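3.2 Building the hand-held grippers

The two grippers used in this work were built in the shared workshop of Velutby, where the second author has a bench. We wanted a tool that one person can repair in the evening with parts from a drawer. For this reason the body is one plate with a cover, and the two fingers are held by screws and can be changed without opening the cover. The fingers are printed in a soft yellow material. Each finger has a long slot, so that it can bend a little when it closes on something thick, such as a folded sleeve.

The first fingers were printed without the slot. They held small hard things well, but cloth slipped out when the operator pulled sideways. Przemysław Wasilewska then cut the slot by hand with a knife in one pair, and the result was good enough that we changed the drawing. The printing of one finger takes 143 minutes on the workshop machine, which is a Lopes printer of an older type. We did not try to make this shorter.

Each gripper has its own label and a QR code on the front of the plate. The code is read at the start of a recording, and the software Vurkument uses it to choose the correct calibration file. Before we had the labels, we mixed up the left and the right tool on one Wednesday and had to throw away all recordings of that afternoon. 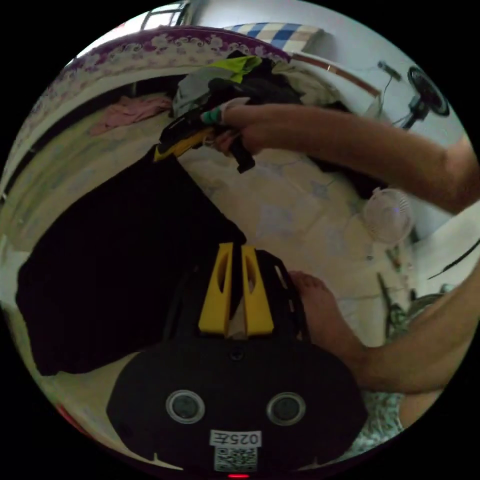
Figure 7. Work with clothes on a bed, view from the camera of the gripper labelled 025左. The slotted fingers are in front, and the right hand holds another black and yellow object over the pile of clothing.

The bedroom was chosen as a test place because it is harder than the workshop table. A mattress gives way under the tool, and the sheet moves together with the clothes that lie on it. Dark cloth was the most difficult for us. In the wide view of the camera, a black garment and the black plate of the gripper can touch each other, and our first segmentation method often joined them into one region. The light from a window makes this worse, as the exposure is then set for the bright part. We now fix the exposure by hand at the beginning.

A second problem was the weight. Uthai Chaimongkol, who did most of the recordings in October, reported that his wrist became tired when the tool was held by the handle only. We therefore allow the operator to put the free hand around the side of the body, as long as the fingers can still open fully. The hand is then visible in the recording, and we mask it in the same way as the forearm.

After these changes, 2226 recordings were kept for training. The cleaning of the data was done with the Rinance scripts and is described in Section 3.3.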